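April, Werkstattbuch Etikettenlabor, Eintrag 14:30

Haftprüfung Ekar-Folie auf gebogenen Flächen, Fortsetzung. Die Muster aus der Rallov-Charge lagen 12 Stunden im Klimaschrank, 30 Grad, danach Schälversuch am Streifen. Kante hebt sich bei 3 von 12 Mustern, immer am Überlappungsstoß, nie in der Fläche. Klebstoffauftrag nachgewogen, liegt im Soll. Verdacht bleibt die Rückstellkraft der Folie bei kleinem Radius — dickerer Träger, mehr Zug an der Kante.

Nebenbefund Lesbarkeit: Der Kleindruck läuft auf metallischem Grund optisch zu, sobald das Licht flach kommt. Schwarz auf mattem Silber geht noch, auf Hochglanz kaum. Strichcode für Privosmont deshalb weiter mit weißem Feld hinterlegen, Balken längs zur Dosenachse nur nach Rücksprache. Schriftgrad im Entwurf von Jacobs ist zu klein angesetzt, zurückgeschickt.

Offen: Scanner neu justieren, Walze reinigen, Schneidmesser nach 2000 Hüben tauschen.
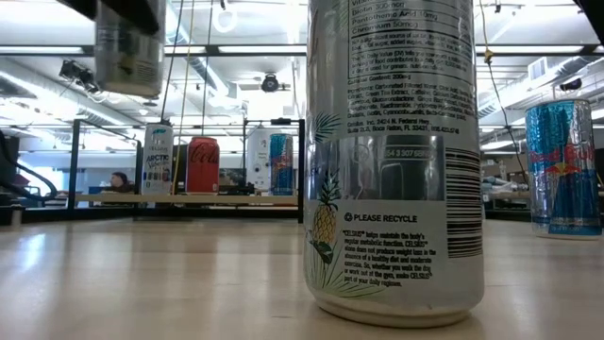

Zodwa Mthembu hat am Rand vermerkt, der Stoß gehöre um ein paar Millimeter verbreitert, bevor man am Träger etwas ändere, und die Muster seien vor dem Klimaschrank zu kurz angedrückt worden. Andruckzeit stand nicht im Protokoll. Wird ab der nächsten Reihe mitgeschrieben, Überlappung in zwei Breiten.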